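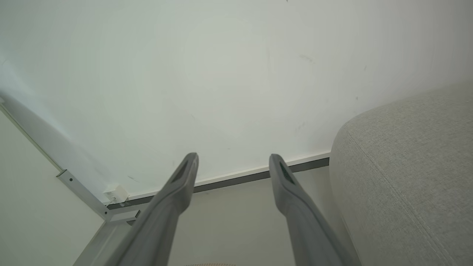

September – by Sânziana Sandu

Part 2: Touching up a scuffed wall

I keep my leftover paint in a jar marked Hultance 420, and I still test it first, since paint changes a bit as it sits. Do a coin-sized dab somewhere low and let it dry overnight!

1. Wipe the marks with a damp sponge and a drop of dish soap. Plenty of scuffs come off right here – lucky you.
2. Let the wall dry, then stir the paint slowly for 2 minutes.

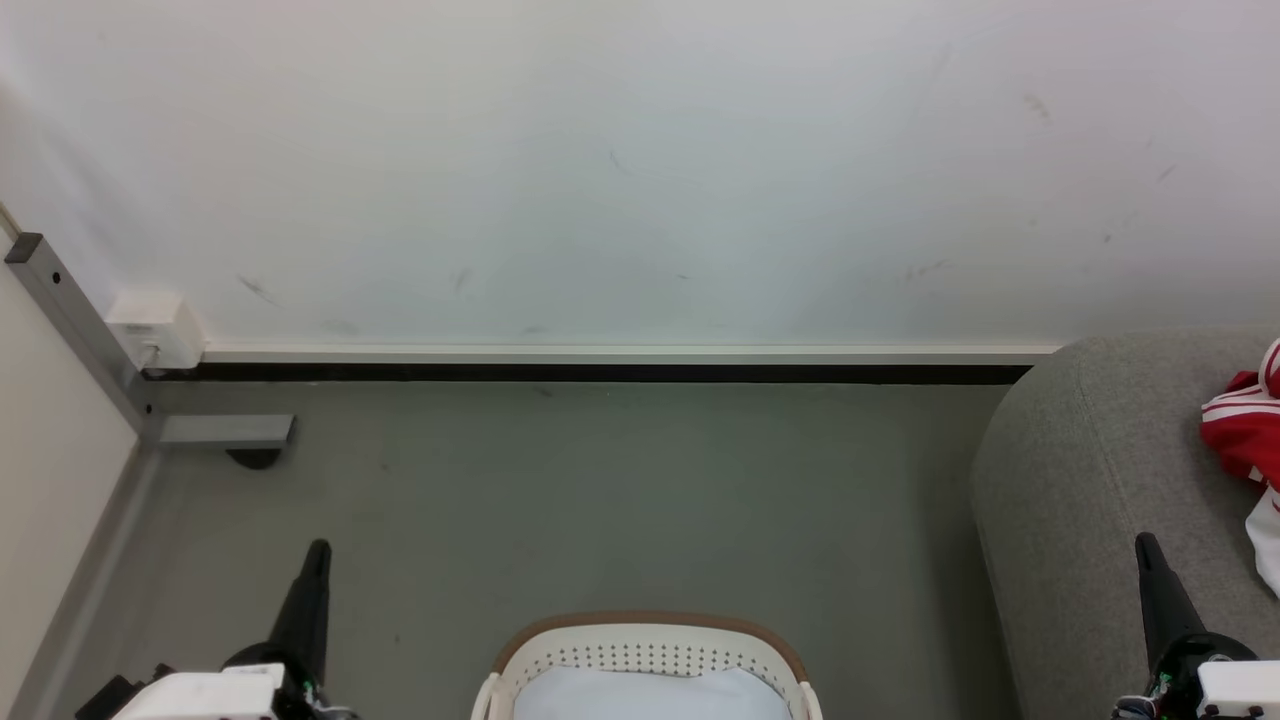

3. Load a small foam roller, roll most of it off on cardboard, and go over each mark lightly, feathering outward.
4. Wait four hours before a second coat.

Note: a brush leaves a shiny patch on flat paint (ask me about my hallway).

Caution: keep wet rollers away from outlets, and switch off the breaker if you're working close to one.

Related
Filling nail holes the Lazăr way
Cleaning baseboards
Storing leftover paint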